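Workside Jaw Service Kit for two-finger grippers

Part no. LX-1529
£42 per kit, 2 in stock at Votby
Supplied by Lamix

A gripper that has been opening and closing all summer will start to feel vague. It still shuts, in the way that a garden gate still shuts, but parts go in straight and come out at an angle. Most people respond by editing the program. We would like to sell them some jaw plates first.

The kit covers one gripper and holds a left and a right jaw plate, a pair of rollers, replacement bolts and a sachet of thread lock that is larger than you need and smaller than you will use.

Fitting takes a tea break if the old bolts are willing. Park the arm, drive the gripper fully open, then isolate the power. Do one finger at a time and leave the other alone as your pattern. Tighten the bolts evenly, wipe off the surplus thread lock and move the linkage by hand before anything with a motor gets a turn.

If you have a wrist camera, use it for the last check. Point it at something plain with the jaws fully open and compare the two tips.
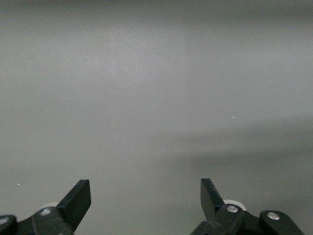
Jaws fully open, seen from the wrist camera. The white rollers sit behind the bolt heads.

Both tips should lean in slightly and top out at nearly the same height. If one is plainly ahead of the other, go back to the linkage bolts. Small specks in the view are worth a wipe of the lens before you blame the gripper, the kit or us.

Usa Thammasiri looks after the packing cell at Ibarra and changes her plates every October, whether they ask for it or not. Her log for the present set has reached page 124, much of it about other people's tightening.

Not included: hex keys, patience, the bolt that rolled under the cabinet.

Returns accepted unopened. Kits with thread lock on the box count as opened.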